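4.2 The rehearsal room and the night shift

Before the Wiria arm units were allowed anywhere near the parcels hall, the site ran its tidying routines in simulation for most of a spring. The arrangement was simple enough on paper. Trakero supplied the software, the site supplied the people who knew what a tidy room looked like, and each side privately assumed that the other had the easier half. Twelve members of the night shift were moved to what the staff notice called "review desks", a grand name for the end of the canteen furthest from the toaster. Their job was to watch runs, mark the point at which a run went astray, and type a short remark. By the end of April they had marked 1,561 runs and typed remarks against 1,137 of them, several of which were printable.

We had expected to write mostly about skill, and whether it drained out of the hall and into the software. Skill does come into it, and we return to it in section 5. What filled our notebooks first was furniture. 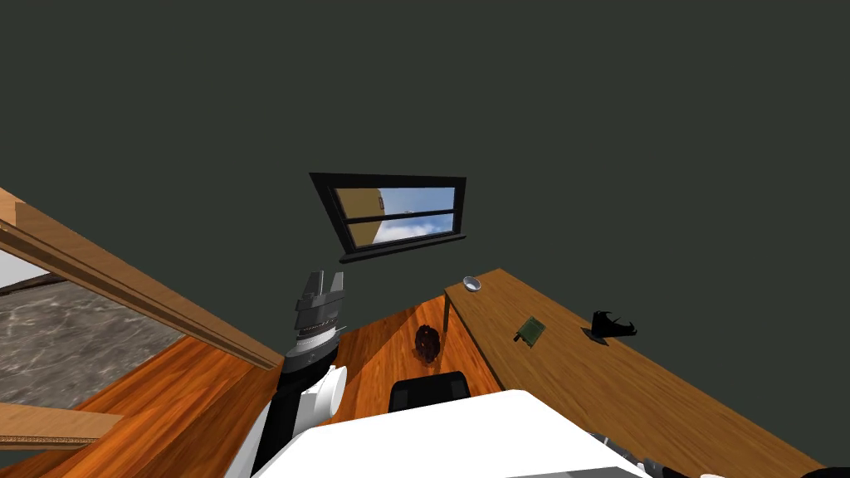
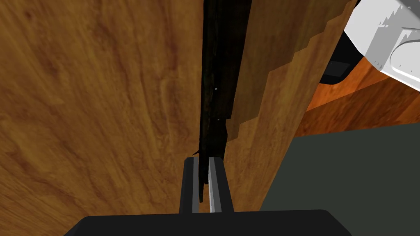
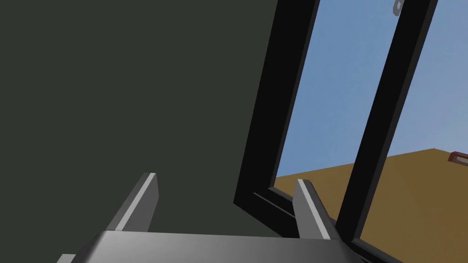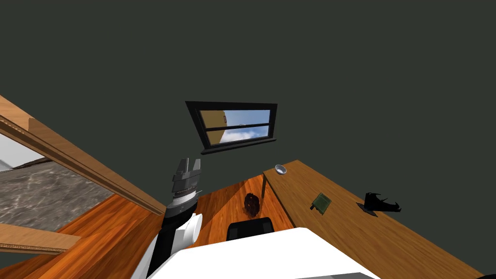 Figure 3. Views from the simulated room, two of them wide and two taken close to the gripper.

Reviewers judged a run by the room before they judged it by the robot. This came as a surprise to Trakero, whose review form had fourteen boxes for the arm and one, marked "other", for everything else. The "other" box filled up at once. People who have spent years putting things back where they belong can't be shown a table without forming a view of it, and in the wide views there is a small bowl towards one end of the long wooden top, a green thing lying at an angle, and a black object whose shape invited a new theory every tea break. The brown lump on the floor beside the table leg was worse. A good many remarks asked whether it was meant to be picked up, and if so, why the arm appeared to be taking an interest in the wall. The form had no box for this either, so it went into "other" with the rest, and in one case into the suggestions box by the lifts.

The close views caused a different sort of trouble. From near the gripper, a wooden panel is mostly grain and a wall is mostly wall, and reviewers said they felt they had been asked to supervise someone through a letterbox. They were, all the same, quick to work out what they were looking at. Those who had driven reach trucks were quickest, being used to guiding two prongs towards a gap they could barely see. Their remarks on these runs were shorter than anyone else's and used far more nautical language. We take this as evidence that hall experience carried over to the desk, though it carried over to a task that paid one grade lower, a point the drivers raised with us before we had taken our coats off.

The grading is worth a moment. Under the old rota, a person who noticed something out of place walked over and dealt with it. At the review desk the same person noticed the same sort of thing, typed a line about it, and had no means of learning what became of the line. Of the remarks we followed through the Trakero system, 507 had been opened by somebody. Opening one did not oblige anybody to answer it. Several reviewers began to sign off with questions ("still there?", "are we leaving it?") in the manner of people writing to a landlord, and at least two gave up on the form altogether and kept a notebook of their own, which proved better organised than the form and was borrowed for this study.

Managers, for their part, told us that the review desk had made the work lighter, and in the plain sense of weight it had. Knees were much praised. The shift also lost its walking, its small detours to other bays, and most of its gossip, which had travelled by trolley. One reviewer said she now knew every plank of a floor she would never sweep and hadn't spoken to the loading bay in weeks.

The site's second supplier, Tanabe, took over the review form in the later part of the study and split "other" into nine headings. Use of the form fell. When the headings were quietly folded back into one, use rose again, and the first remark under the restored box concerned the lump on the floor. Iment, the contractor responsible for the hall's rota, has since asked for the box to be added to its own forms, where it is expected to be used mainly about the toaster.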